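Two-arm bottle rig, shared workshop, Gullham
July, started just after 2

Carried on with the bottle task on the green table. Paora Pearce had the leader settings from last time written on tape, so I copied them across before doing anything else. Both arms homed without complaint. Firmware on the grippers is still the old Rashidi build – I don't want to change that and the wrist mounts in the same week.

First job was the grip on a bottle lying down. The controller reports finger load as a raw number and I have been using 2000 as the stop value, which squeezes far too hard on a soft bottle. Dropped it in steps and settled on 1279 for now. One finger over the top, the jointed one curled underneath.
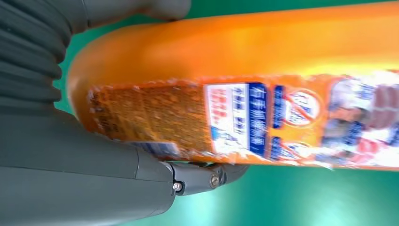 Wrist view, bottle held on its side, label outwards. Blurred, arm moving.

The blur matters to me because the label is what I wanted to use for finding which way round the bottle is. The red rings survive it, the small print doesn't. Slower wrist speed next, or a shorter exposure if the camera driver allows it. Kwabena Antwi thinks the driver does but the setting is hidden under a different name. To check.

After that, both arms over the table together, left arm holding and right arm open and waiting.

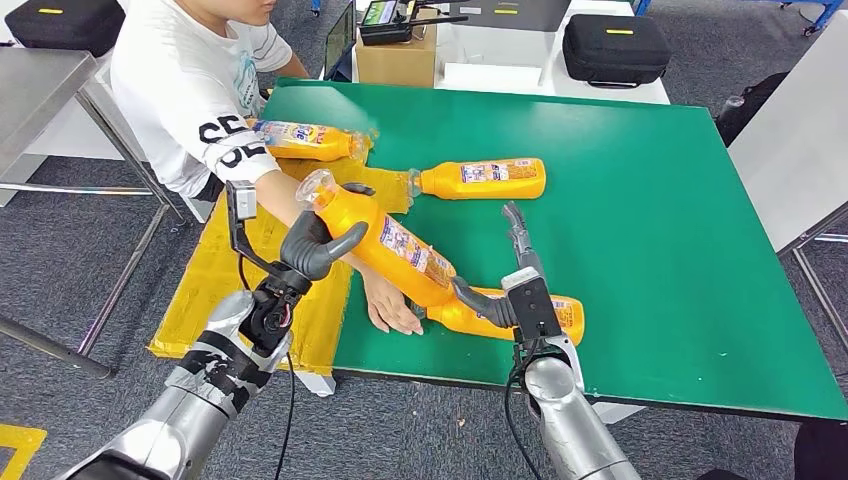
I kept the speed limit low for all of this and will leave it low while anyone is reaching across. Need a proper pause pedal. The Tenthorpe one in the drawer has the wrong plug, and I'd sooner re-end the cable than buy another.

Cables: the ones at the wrists want a clip further back along the forearm. Paora has printed two and they are a touch tight.

Run 179 was the last one logged. Wrist joint offset looked wrong by a small amount when the arm came in low over the table, so I re-zeroed it and saved the file as rastis_b. Old file kept.

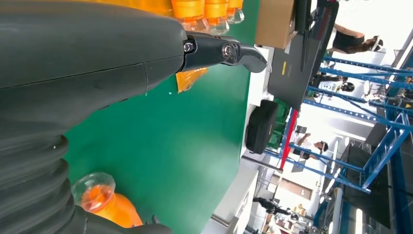 Gripper empty over the table, bottles standing at the far side and one lying down.

Left to do: exposure setting, pedal plug, file out the clips, repeat the load steps with a bottle standing up.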